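News from the teaching room at Rarnitz

Many of you asked in November what the remote driving group is doing all day behind the closed door, so I use my turn in this newsletter to tell it. My name is Upendo Urio and I joined the group in spring. Before this I worked in the spare parts office, so please do not expect too much mathematics from me.

The short answer is that we drive a simulated robot by hand, and the computer keeps a record of each drive. One of us sits in the chair with a controller in each hand. When I move my left hand, the left arm of the robot moves, and when I press with my finger, the gripper closes. The robot and its rooms exist only in the simulator, which we call Onard. A drive from start to finish is one demonstration, and the learning program, Pleta, receives the demonstrations later and tries to find out what the good ones have in common.

At the moment we have 657 demonstrations that we are willing to keep. The aim for this part of the project is 1,000. It sounds like we are nearly there, but a good demonstration takes patience, and many are thrown away by the same person who made them. I have deleted one after almost every coffee break, my hands are not calm then.

The present work is in the house with the long corridor and the grey cabinets. The person in the chair has to bring the robot through the rooms, keep the arms away from the walls, and then go to the furniture and work there with one gripper. Going through the rooms is harder than I believed. You look from the robot's own head, and when the head leans, the whole house leans with it. In my first week I had to close my eyes for some moments between the drives. Now I hardly notice it, only in the evening on the stairs at home I sometimes hold the rail a bit more than necessary.

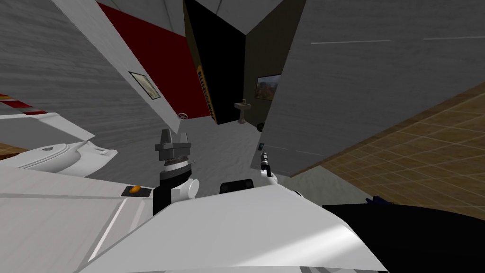
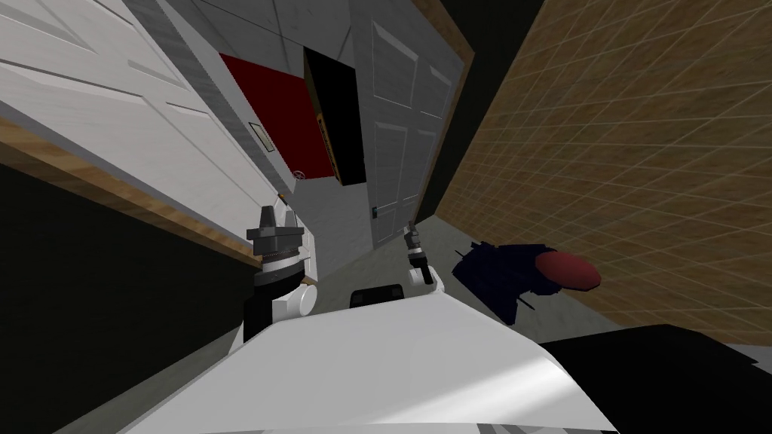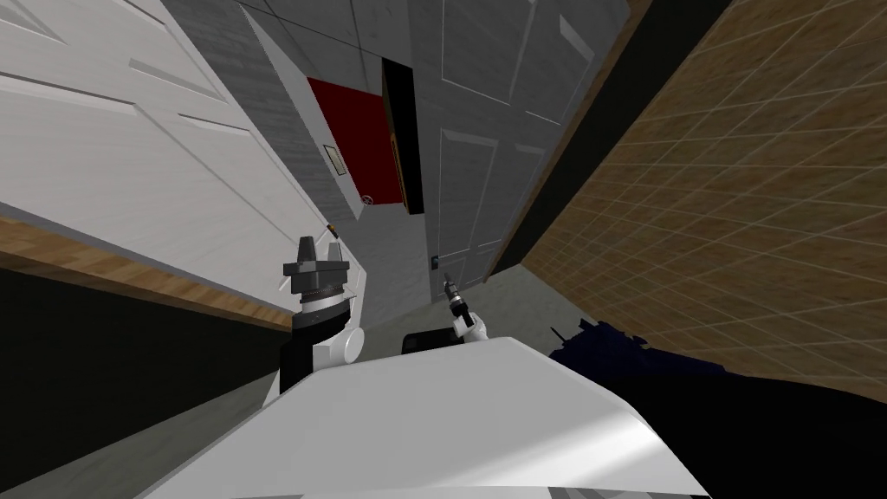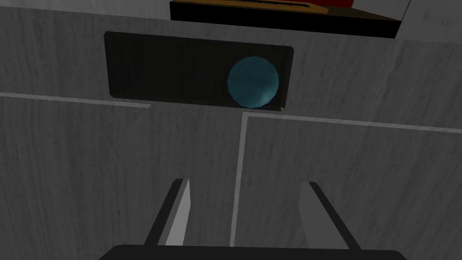
What I find most difficult to explain to visitors is how slowly one must move. In normal life your hand goes to a cupboard door and you do not think. In the chair, if you go at the speed of normal life, the gripper arrives before your eyes have understood the distance, and you push into the door. There is no feeling in the controllers. You get no pressure back and no sound, so you must judge everything by looking. My colleague who taught me gave one piece of advice, to stop with open fingers a little before the thing and breathe out once, and then continue. I pass it on to all new people.

But there is a second side to this. Pleta learns our waiting too. In the first series the learned robot made a long pause before each cupboard, for no reason that it could know - it was only copying a group of people who were breathing out. We laughed very much, and then we had to repeat 37 demonstrations with shorter stops. Since then we try to keep the pause short and always of similar length. When somebody gets lost in the corridor and turns back, we also do not keep that drive, unless it was planned as a drive for showing how to recover from a mistake. These ones have their own folder and please do not mix them.

We also changed how long a person stays in the chair. It is now 40 minutes and then somebody else takes over, also if the first person says that she feels fine. I was one of those who always felt fine. Looking at my recordings from the second hour, I must admit that the elbows were everywhere.

Some practical points for the colleagues who want to try it:

The chair is free in the afternoon from three o'clock. Write your name on the sheet beside the door, with your height, so that we can set the controllers before you come.

You do not need to be good at computer games. Two of our steadiest drivers have never played one. People who sew or who repair small things seem to learn quickly, but this is only my observation.

Please eat something before, but not a big lunch.

If you wear glasses, bring them. The screen is large and stands quite far from the chair.

Next month the people from Thevar come to us for two days with their own controllers, which are lighter and have a different grip. We will make the same drives with both kinds and compare. I am curious and also a little sad, I have got used to our heavy ones. If the new controllers are better, the old pair will stay in the room for training and I will still be allowed to use them on the quiet days.

Questions can be put in the box near the teaching room or asked to me at lunch, I sit usually by the window.

Upendo Urio, remote driving group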